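Broston divided tray, white - review
Reviewed 13/09/2026

I bought this tray for the small stuff on my workbench and have used it since February.

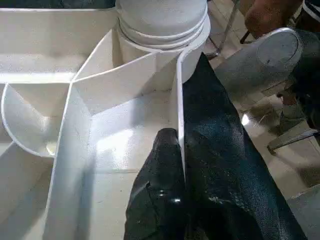 Layout
The compartments are a mix of angles and curves, with thin walls between them. The rounded pocket on the left is the one I use most - screws slide up the curve and are easy to pick out. Things get stuck in the sharp corners of the middle section.

Finish
White plastic, matte for the most part, and it shows every speck of dust. I wipe mine on Sundays and it needs it again within days. The floor of the middle section is glossier and cleans up faster.

Price
I paid 192 for it. The Ladance tray I had before was cheaper and had square bins only.

Four stars. I would take one in gray if Broston made it.

Nathalie Dekker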